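Cables always in the way on a small white desk, how to keep them tidy?

Ho-yin Kwok
November 17, 2019

Hello everybody. My desk is white and not deep, 75 cm only. I clean it each weekend and after 2 days it is the same again. The monitor stands at the back, the keyboard has a cable, and there is one more long black cable which I need only sometimes. It always makes loops in the middle, exactly where I want to put my paper. The right side is also full of small things, but this I can solve by myself, I think. 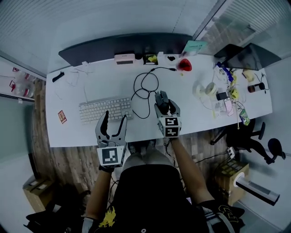

My desk, with the black cable to the right of the keyboard.

I rent the room, so I do not want to drill into the desk or the wall. What is the best way for the cables? I have already tried tape, but it leaves glue on the white surface.

Diarmuid Moynihan

Take the long one off the desk if you only need it now and then. Coil it in wide loops, close it with a hook-and-loop strap and put it in a drawer. For the keyboard cable, put one stick-on clip on the back edge of the desk, then pull the slack behind and tie it there. Clean the spot with alcohol first and wait 20 minutes before you hang anything on the clip. When you move out, warm the clip with a hair dryer and it should come off without the glue.

Trokley

buy wireless keyboard

Ho-yin Kwok

Thank you Diarmuid, I will try with the strap first. Trokley, I like this keyboard very much, so I will keep it. Does the clip also hold on the underside of the desk, or will it fall down in summer?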